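Two hands, one shelf, and a lot of dropped pop

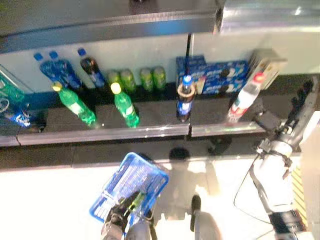 So after the last post a few of you asked why I didn't just put the same hand on both arms and be done with it. Fair question! I did start that way. The first plan was a matching pair of the Burna multi-finger hands, and for a while I was completely in love with them (they move so nicely, I'd sit there wiggling the fingers with my coffee going cold).

Then Rhea Baluyot lent me a Skornico gripper and said to try it on the basket side. I ran 48 picks with each setup over a couple of evenings, same mix of bottles, cans and boxes, and wrote every one down in the orange notebook. The matched pair dropped 14. The mixed pair did better, mostly on the long carries, and I've been grinning about it ever since.

The Skornico is a plain thing and I love it for that. It closes on a handle and it stays closed. The Burna kept easing its grip whenever the basket swung, and I spent a whole weekend in the current settings before Benjie Pascual pointed out that I was tuning a hand to do a clamp's job.

On the shelf side the fingers are still way ahead. Upright bottles are easy now. Cans are okay if there's a gap beside them, and tight rows are still a mess. Bottles lying at an angle are my favourite problem at the moment, because the wrist has to roll over before the fingers close, and when it works it looks so good!

Controller stuff, for those who care: I've moved both sides onto the Marquez board. The old one had a lag of 197 milliseconds between the camera seeing something and the fingers starting to move, and you could feel it when driving by hand. I haven't measured the new one properly yet. It feels much quicker, but I want a number before I go around saying so.

Still to do is soft fingertips (Danilo Tiongson has some offcuts of grey rubber put aside for me), then another 48 picks with the same list. Cable routing on the right arm needs a rethink too.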